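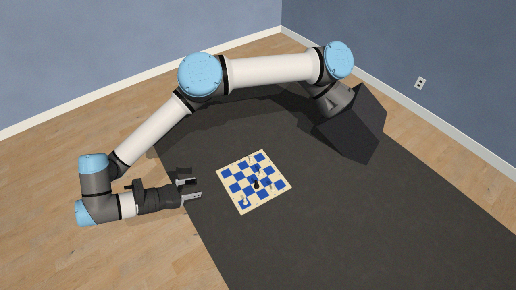
We use cookies to remember your settings and to count visits. Accept all | Manage preferences

Loach and Hillstream Tank Inspection Checklist, with Comments

I wrote the first version of this on the back of a Basareck filter box, and it has grown a fair bit since then (my apologies to anyone who preferred the short one). It's meant for people keeping river fish from fast, clean water: hillstream loaches, the stone-hugging gobies, small barbs and the like. They're lovely animals and tougher than their reputation, but they don't forgive stale water or a stalled pump. I go through the whole list at the start of each month, and the parts marked with a star get a look every evening at feeding time, usually near 7 p.m. when the lights are still up.

ELECTRICAL AND STAND

[ ] Drip loops on every cord, with the lowest part of the loop well under the outlet.
Comment: Please do this one first, before your hands get anywhere near the water. I unplug the heater as well and let it cool before I drop the level.

[ ] Outlet protection trips when you press the test button.
Comment: Press it, reset it, then go back and make sure the pumps have started again. I once forgot that last bit and found the river tank as still as a pond at breakfast.

[ ] Stand level, feet dry, no swelling along the panel edges.
Comment: Mine is the long Festhorpe stand and the back left corner is the one that catches the splash. Run a dry paper towel along it and you'll know right away.

WATER AND FLOW

[ ] * Temperature reading normal for the tank.
Comment: My hillstream tank sits at about 69 Fahrenheit for most of the year and creeps up in summer. I care more about a sudden change than the number itself, so I write it on the calendar beside the tank.

[ ] * Both pumps running and the surface moving from end to end.
Comment: I like 2 pumps, each on its own cord, so a failure leaves the fish with something. Listen as well as look. A Kollberg powerhead will hum along quite nicely until there's grit in the impeller, and then it gets a rattle you can hear from the kitchen.

[ ] Intake sponges rinsed in old tank water and put back snugly.
Comment: Young loaches can flatten themselves through gaps you'd swear were impossible. If the sponge has gone loose and floppy, replace it, they're cheap.

[ ] Ammonia and nitrite at zero; nitrate noted.
Comment: Check the expiry on the test bottles too. I had one tucked at the back of the cupboard that was older than some of my fish!

LIDS AND ESCAPES

[ ] Lid seated on all sides, cable cut-outs plugged.
Comment: Wet glass is no obstacle at all to a hillstream loach, and they climb best at night. I stuff the cut-outs with coarse foam and haven't lost one to the floor since.

[ ] Rocks stable when pressed from above and from the side.
Comment: Stones should sit on the base glass with the gravel poured in afterwards. Fish that dig will undermine anything resting on sand.

FISH

[ ] * Everyone breathing evenly and coming out for food.
[ ] Bellies gently rounded, no hollow look behind the head.
Comment: Hillstreams graze all day, and a spotless tank can be a hungry one. Leave the algae on the back glass and on a few favourite stones.

[ ] New arrivals still in quarantine, with their own net and bucket.
Comment: Three weeks used to be my rule and I now go longer for anything wild-caught. Label the bucket. Mine says FISH in big letters and it still went missing for the car wash.

I'll be adding a section on outdoor tubs once the Fraser tubs are refilled in April.

COMMENTS

mudminnow_bc
Thanks for this, I'd never thought to plug the cable cut-outs. Found a dried loach behind the stand last winter and couldn't work out how he'd managed it.

Gravelbar
Would you add backup air to the list? Our power goes out every time the wind gets up, and a battery air pump has saved my barbs more than once.

Reply from the author
Yes, good thinking, and test it while the power's on! I'll put it under Electrical.

tannin_tea
69 seems cool for the gobies. Mine colour up much better a few degrees warmer.

Reply from the author
You're right, that figure is for the hillstream tank only. My gobies are in a separate, warmer one.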